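Week 4 notes: Return-to-play and workload in throwing athletes

Subject coordinator: Daiane Sales
Tutorial: Tuesday, Lolaldale campus. Bring a calculator and the Noguchi reading.

4.1 Scope

These notes cover the period between medical clearance and full selection for an overhead or throwing athlete, with club baseball as the worked case. Tissue healing was dealt with in Week 3 and is assumed. Pitchers are covered first, then position players, whose throwing is less regular and harder to program.

Definitions used from here on:

Throw: any overarm release above 50 per cent of perceived effort. Underarm flips and soft returns are not logged.
Session load: number of throws multiplied by mean rating of effort (0 to 10).
Weekly load: sum of session loads, Monday to Sunday inclusive.
Clearance: written release by the treating practitioner. A verbal release is not clearance for the purposes of the assignment.

4.2 Staging

The model used in this subject has four stages. An athlete moves up only after completing 2 consecutive sessions at the current stage with no increase in pain the following morning.

Stage A: flat-ground throwing at short distance, unlimited rest between sets.
Stage B: flat-ground throwing at fielding distance, timed rest.
Stage C: position-specific throwing. Pitchers move to the mound, fastballs only. Infielders throw across the diamond from a stationary start, then on the move.
Stage D: modified games. Innings or pitch limit set beforehand and recorded by someone other than the coach.

Any pain above 3 out of 10 during throwing ends the session. The athlete resumes at the previous stage, not at the beginning of the program. Students regularly get this wrong in the assignment, usually by sending the athlete back to Stage A.

Batting is staged separately. Tee work may begin during Stage A if the injury is to the non-dominant arm, subject to clearance. Live pitching is held back until Stage C because of the check swing, which loads the wrist and forearm eccentrically and cannot be planned for.

4.3 Worked example

A relief pitcher at the Paltura club logs a weekly load of 605 in the last full week of Stage B. In the first week of Stage C the log shows 1182. The difference is 577, an increase of 95 per cent.

Points to note in working through the figures:

The number of throws hardly changed. Nearly all of the increase came from the effort rating, which rose once the pitcher was on the mound. A program built on throw counts alone would have missed it.

The pitch limit for the first Stage D outing was 70. Warm-up throws in the bullpen were not included in that limit, although they fall within the definition of a throw in 4.1 and must be added to the session load.

The log contained no entries for fielding practice. Whether none took place or none was recorded cannot be determined from the sheet. State this in your answer; do not assume zero.

4.4 Fluid and food on game days

For Stage D athletes the game day is often longer than for the rest of the squad, as the modified outing is preceded by a separate warm-up and followed by assessment. Fluid should be available throughout. Plain water is adequate for most modified outings in mild conditions. Weigh the athlete before and after in minimal dry clothing, and correct the result for fluid consumed. Soft drink and salted snacks bought at the ground are entered in the food diary like anything else — type, pack size and time of consumption.
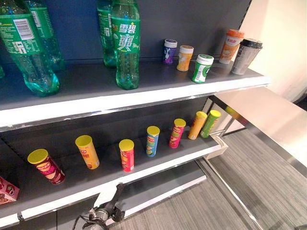 4.5 Position players

Shortstops and third basemen throw fewer balls than pitchers but with less preparation, from a wider range of arm slots, and after periods of standing still. The Testico sheet (see the subject page) has separate columns for planned and unplanned throws. Use both. An infielder who completes Stage C with no unplanned throws recorded has not been tested under game conditions and should not progress.

Outfielders present the reverse problem. Total load is low, but single efforts are near maximal. Mean effort conceals this, so report peak effort as well as the mean.

Catchers are excluded from the assignment. The return throw to the pitcher sits near the 50 per cent threshold and the counting rule in 4.1 becomes unreliable.

4.6 Before the tutorial

Recalculate the example in 4.3 with the increase in weekly load capped at 20 per cent and find how many weeks the pitcher needs to reach 1182. Round up to whole weeks.

Read Noguchi, sections on graded exposure and on athlete self-report. The appendix is not examinable.

Prepare a one-page Stage C program for a right-handed shortstop with a healed left forearm fracture. Include batting — the non-throwing arm is the injured one, and the order of progression will differ from the pitcher's.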